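Grudeston Makers Help > Workbench and Storage

White nook for a slider board: how do I stop the glare and the black shadows?

Lowri Wynne
Posted Thursday, February 15, 2018

Hi all! I'm so happy I found this place. I've been building a practice board at home, the kind with little sliders and slots in a dark top, and I'm having a great time with it. My problem is where it lives. Right now it sits on a brown desk under one bare bulb, and I can hardly tell where the slider tracks end and the shadows begin.

I want to make a small white nook for it: a floor, a back and two sides. I've got a pack of white panels from Prakholm and the tall Brivo desk lamp, which goes up to 2,000 lumens (I have never dared to turn it up all the way). What I can't work out:

Does the floor need to be white too, or is that going to be blinding next to a dark board?
Square the board up with the back wall, or leave it at an angle?
Light from the front, the side or straight above?

The nook can be 108 cm wide at most before it hits the radiator. Budget is small but the enthusiasm is huge!

duskbench
use a lamp. or 2. white floor is fine, mine's gray and it's fine too. you don't need 108 cm, that's a closet

Shirley Perron
Oh, this is a fun one, and you are going to love having it done! I put mine together last July and I still get a little kick out of switching the light on.

Go white on the floor. I tried a black mat first and the board just sank into it, especially the long slot, which was black on dark on black. On white you see the whole outline at once. It isn't blinding as long as the finish isn't shiny, so wipe a damp cloth over one of your Prakholm panels and look at it under the lamp before you cut anything. If you get a hard bright streak, give it a coat of something flat. I used Duan chalk paint and it went on beautifully — two thin coats, light sanding between them.

For the light, bounce it! Point the lamp at something pale above and a bit in front of the nook and let it fall back down. You'll still get shadows, but soft gray ones that don't swallow the sliders. Turning a strong lamp straight onto the board gave me exactly the black edges you're describing. Start with yours at half and creep up.

Angle: I leave mine turned. Squared up it looks very neat, I admit, but I kept leaning across my own light to get at the far side. Turn it until both sliders are comfortable for your hand and then put a tiny pencil tick on the floor at one corner, so it goes back to the same place after you've dusted. (You will be dusting. White shows everything.) 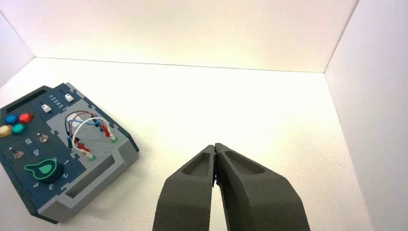
My board in its white nook, turned as usual, with the "12345" along the top and the two white sliders near it.

One more thing, don't fuss over the line where the floor meets the back wall. I was going to fill mine and paint over it, and I'm glad I left it, it's handy for judging how far I've turned the board. Do tape the joints from behind, though, or crumbs and daylight get in.

Please come back and show us yours when it's up!

Lowri Wynne
Shirley, thank you, this is wonderful! Just did the damp cloth test and got a huge streak, so chalk paint it is. And duskbench, point taken about the closet. I'm cutting the back down to 60 cm this weekend.

duskbench
60 is good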